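Automatización de tareas domésticas

La automatización de tareas domésticas es el conjunto de técnicas con las que una máquina realiza labores propias del hogar, como limpiar, ordenar, cocinar o guardar alimentos. Comprende desde electrodomésticos de función única hasta robots de uso general con brazos y manos articuladas. Los primeros están muy extendidos. Los segundos siguen en fase de investigación o de venta limitada, y su rendimiento fuera del laboratorio es irregular.

Antecedentes

La lavadora y el lavavajillas resolvieron dos de las tareas más pesadas sin imitar el gesto humano: encierran el trabajo en una caja y dejan a la persona la carga y la descarga. El robot aspirador amplió la idea al suelo de la vivienda. En todos estos casos el aparato impone sus condiciones al entorno. Un robot de uso general tiene que aceptar las del entorno, con puertas, cajones y envases pensados para la mano de una persona.

Apertura de puertas y cajones

Abrir un frigorífico es una de las pruebas habituales en este campo. La puerta ofrece al principio la resistencia de la junta magnética y después gira con poca fuerza, de modo que el control debe pasar de un régimen a otro en muy poco tiempo. Los modelos sin tirador obligan además a trabajar con las yemas sobre el canto, donde el margen de error es pequeño.
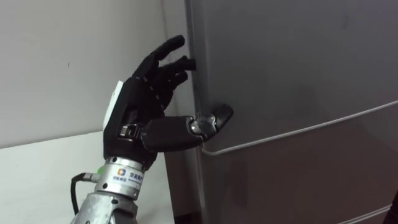 Mano robótica de cinco dedos con las yemas sobre el canto de la puerta de un frigorífico gris.

Shengli Hou distingue entre el agarre por gancho, en el que los dedos rodean el borde, y el agarre por fricción, que depende del material de la yema. El primero tolera mejor los errores de posición – siempre que haya un saliente al que sujetarse – y es el más empleado en puertas de frigorífico y de armario. El segundo se reserva para superficies lisas y falla con frecuencia si hay grasa o condensación.

En el ensayo Kokum, realizado por la empresa Trandusico en viviendas amuebladas, se registraron 402 intentos de apertura de puertas y cajones. La mayor parte de los fallos se produjo en el primer contacto, antes de que la puerta se moviera. El informe señala también que un mismo programa daba resultados distintos según el lado de las bisagras.

Manipulación de envases

Tomar una botella de una mesa se considera una tarea casi resuelta cuando el objeto está aislado y en pie. La mano se aproxima por un lado, con el pulgar separado de los demás dedos, y cierra cuando los sensores o la cámara confirman la posición.

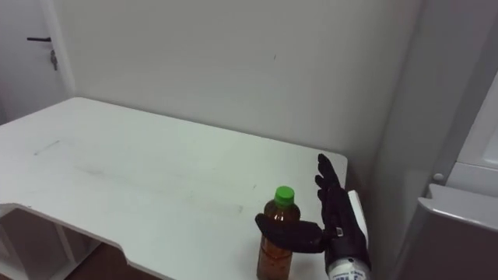

Los envases transparentes presentan una dificultad propia, ya que las cámaras de profundidad miden mal el plástico y el vidrio. Un líquido oscuro o un tapón de color vivo facilitan la localización. El peso es otra variable: una botella de plástico llena admite más presión que una a medio vaciar, que se deforma y puede escapar entre los dedos. Desenroscar el tapón exige por lo general las 2 manos y se estudia como tarea aparte.

Rendimiento y límites

La velocidad es inferior a la humana en casi todas las labores medidas. En una prueba del grupo Zukance, guardar la compra en un frigorífico llevó 38 minutos a un robot con supervisión remota, y en 52 ocasiones fue necesaria la intervención del operador. Ismail Fahmy sostiene que estas intervenciones deberían publicarse siempre junto al tiempo total, pues muchas demostraciones las omiten.

En talleres y almacenes la situación es más favorable. Las piezas se repiten y el puesto puede adaptarse a la máquina. El fabricante Rangel utiliza manos articuladas para alimentar una línea de envasado, aunque mantiene pinzas de dos dedos en los puestos de mayor ritmo por su menor coste de mantenimiento.

Véase también

Agarre robótico
Domótica
Robot de servicio
Teleoperación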